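### 4.2 What the demonstrations do and don't show

Earlier reports on teaching by remote control, our own included, tend to give one success rate and stop there. We doubt that number says much. In the Dimcombe set, 310 demonstrations of tube handling were recorded by two operators, and 49 were thrown out before training. The reasons for discarding them were written down for only 31. A policy trained on what remains has learned, in part, the taste of whoever did the sorting.

The grasp itself is the least troubling step. Both operators closed the fingers on the body of the tube, below the cap, and kept it upright (Figure 3). Whether they did so for the sake of the label, the specimen or their own view of the cap, the recordings can't tell us.

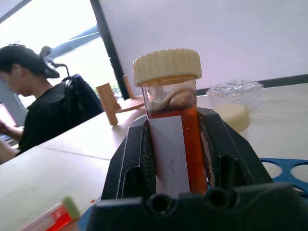 **Figure 3.** Capped specimen tube held between the gripper fingers, wrist camera view. The handwriting on the label is too faint to read at this distance.

### 4.3 Hand guiding compared with remote control

Paulauskas and Van Leeuwen argue that guiding the arm by hand gives cleaner paths. Their evidence is a smoothness score, and a smooth path can still end with the tube in the wrong hole of the rack. We therefore scored placement only.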